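Two weeks with the Skollero teleop kit and the Bretska simulator

I ordered the Skollero kit in November, mainly to find out whether a cheap two-handed teleoperation set was good enough for recording demonstrations at home. The kit is two handheld controllers, a receiver, a licence for the Bretska simulator and a cable that is too short. It cost me 342 pounds including delivery. I have no connection with the firm and paid for it myself.

Setting up

The receiver was recognised at once on my desktop and not at all on the laptop until I updated its firmware from the desktop. The update tool gives no progress bar. Leave it alone until the light stops blinking.

Pairing the controllers is simple enough. Hold the side button on the left one, wait for the tone, then do the same with the right. If you do them the other way round the software swaps the arms, and the only cure I found was to delete the profile and start again.

Bretska itself is a large download and wants a decent graphics card. On mine it holds a steady frame rate in the indoor rooms and drops a little in the garden ones, where there is a lot of foliage to draw. Turning the shadow quality down one step fixed that and I didn't miss the shadows.

Tracking

I had expected drift and there is some. If I rest both controllers on the desk and come back after lunch, the simulated hands have wandered by a finger's width. Pressing the recentre button puts them back. During continuous use the drift is small enough that I correct for it without thinking.

Latency is better than on the older Takagi set I used before this. I can't give a proper figure as I have nothing to measure it with, but with the Takagi I learned to move and wait, and I stopped doing that on the first evening here.

Wrist rotation is the weak point. Past a certain angle the simulated wrist reaches its joint limit and the solver picks another pose for the whole forearm, quite suddenly. There is a damping setting under Arms, Advanced. The default is 2 and I now run it at 4, at the cost of a slightly heavy feel.

Grasping

Contact is where most cheap packages fall down, so I spent most of my time on it. Rigid boxes and mugs behave well. Small rounded objects are harder, and the household tasks supplied with Bretska include plenty of them. The garden set has a wicker basket of painted eggs on the lawn, and I have gone back to it more often than to anything else.

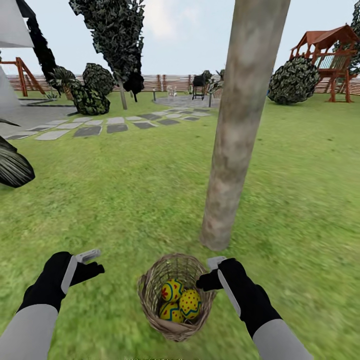
The trick with baskets is to come in low and from both sides, with the fingers already partly curled. Coming straight down with open hands tends to knock the rim. I also found it worth raising the contact solver from 500 steps to 1000, which made the grip noticeably less springy. The fans on my machine were louder for it.

Recording

Each run is saved as a folder with the joint positions, the controller poses and a video. The joint data is plain CSV, so I could read it without their tools. There is an export to the Lesta format as well, but it dropped the gripper channel on every run I tried. Support replied the next morning, confirmed the fault and gave no date for a fix. I wrote a short script to put the channel back and will post it once I have tidied it up.

Would I buy it again? Yes, for recording in simulation at a desk. I haven't tried it on a real arm and the manual has only two pages on the subject, both of them mostly warnings. If you need the Lesta export to work today, wait for the next release - and buy a longer cable while you are waiting.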